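Golten brings hand-held grippers to its break room refit
2025-09-20

Hi all, Anjana Ranasinghe here, I run the day shift at Golten and I'm so pleased to share this one. Starting in October, our packing robots will learn their grips from the people who've done the job for years. We pick things up with a hand-held gripper, and the Josora software turns that into moves the arms can copy.

No jobs are going. The 9 of us on the line get 3 paid hours a week for teaching – and yes, the pay grade goes up too!

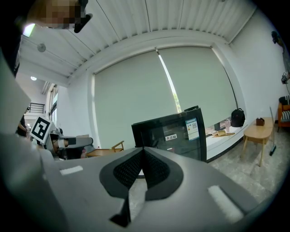 Karthik Herath was the first to sign up, and he says his wrists are already looking forward to fewer boxes. We're aiming for 1,297 recorded grips before the arms go live.

Press questions: Pauline Entwistle, Golten front office.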